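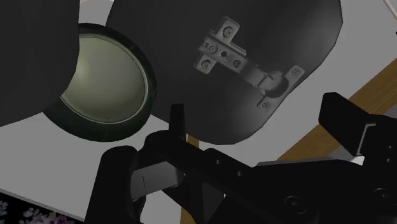

Lilent builds simulated kitchens for people who are teaching robots to work in them. We sell them as kits: cabinets, drawers, counters and the odds and ends that live around them, all ready to load and run. We're fussy about the small hardware, and a cabinet hinge is a good place to see it. Ours has a cross-shaped mounting plate with four screws, a slanted arm and a round cup with two more screws holding its base to the door. A gripper working low down near a door gets a view of that hinge from underneath, so we model the underneath.

## How we got going

Lilent began in September with one cupboard. It had a single door, and that door swung straight through its own side panel every time we opened it. We fixed it, got very excited, and built a drawer. The drawer was worse! But by the end of that month we had something a robot arm could open and shut all day, and a couple of friendly labs asked if they could have a copy.

There are 11 of us now. Some came from game art, some from robotics, and one used to fit real kitchens for a living and still checks every door gap we make.

## What we make

**Skemia** is our main kit. It comes with 300 kitchen layouts, from skinny apartment galleys to big farmhouse rooms, and you can change the colours, timber grain and lighting in any of them. Doors and drawers have their own weight and stiffness settings, and you can leave those alone or fiddle to your heart's content (we're fiddlers).

**Hirvonen** is the parts library that sits behind it. There are 504 pieces in there at the moment: hinges, handles, runners, knobs, rugs, pots and plenty more. You can license it by itself if you already have your own rooms and only want better fittings to put in them.

**Skurnora** is the service side. Send us measurements and photos of a real kitchen and we'll build you a matching one in simulation, usually in 9 working days. It's the job everyone in the office wants, as real kitchens are wonderfully odd.

## What we're still working on

Soft things are hard. Our tea towels fold a bit like cardboard, and rugs don't bunch up under a wheel the way they should. Both are on the bench now, and we post our test results for customers, good and bad.

## Come and say hello

We run a free trial of Skemia with a small set of layouts, and you're welcome to keep using it for class work. If a hinge looks wrong to you, please write in. We love those emails.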